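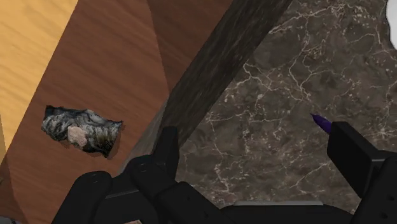

Kinwood Hall Kitchen Refit
Progress report to the Prelen Fund, 7/6/19

Work since the January report has gone mostly to plan. The old sink unit is out, the floor under it has been repaired, and the new water line passed inspection on the second visit. The first visit failed on a missing shutoff valve, which the plumber supplied at no charge.

Spending to date is $4,000 of the grant. The flooring came in $1,170 over the quote from Kirui Supply - the joists on the north side were rotten and three had to be replaced. We covered $1,000 of that from the hall's own reserve and the rest from the paint budget. We are not asking for more money.

The lunch club has met in the side room during the work, with cold meals only. Attendance dropped in spring and has partly come back.

Still to do: wall tile behind the stove, the exhaust fan, and a second coat of paint in the hallway. Drolell Electric has the fan on order but has not given us a delivery date. If it is late, we will open the kitchen for baking and cold prep first and hold off on the stove.

Receipts are attached. The next report will cover the fan and the final inspection.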